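The Long Way Around Grevport
May 2023

Grevport used to be a town people drove through on the way to the lake. The mill closed, the bypass opened, and the motel on Abdella Street rented rooms by the week. What the town had left was land, much of it flat, and a paved path that the parks office had stopped putting on its maps.

The path is back on the map. Walking clubs found it first, then the people who sell things to walking clubs. The Rernesine bakery now opens at 6 and sells most of its rye rolls before the school bus comes by.
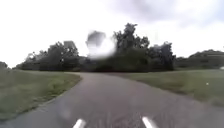 Longtime residents say the mornings are the only quiet part left, and a few of them wish the parks office had kept its maps the way they were. Parking is the usual complaint. The lot by the old feed store holds 60 cars, and on a warm weekend it fills before lunch.

The town council put up $1,000 for benches and got three out of it. They are plain steel, bolted down, and placed where walkers asked for them. A plan for lights was dropped after neighbors objected -- they like the dark, and they said so at two long meetings.
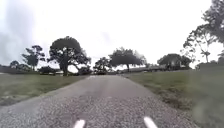 Where to Eat and Sleep

The motel on Abdella Street takes one-night guests again. Rooms are small and clean, and the walls are thin. Ask for the back side if trucks bother you.

For supper there is the Plidura, a lunch counter that started staying open late last fall. The menu is short: fried perch, bean soup, a pork sandwich with pickled onions. The perch is the thing to order. Pie runs out early, and the kitchen won't hold a slice for you.
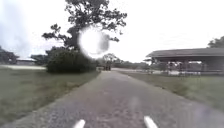 Grass and pavement on the Grevport path.

Walkers who want a full day can add the mill road, which is gravel past the second bridge and has no shade. Bring water. The pump at the mill was shut off years ago, and the nearest store is back in town, next to the post office.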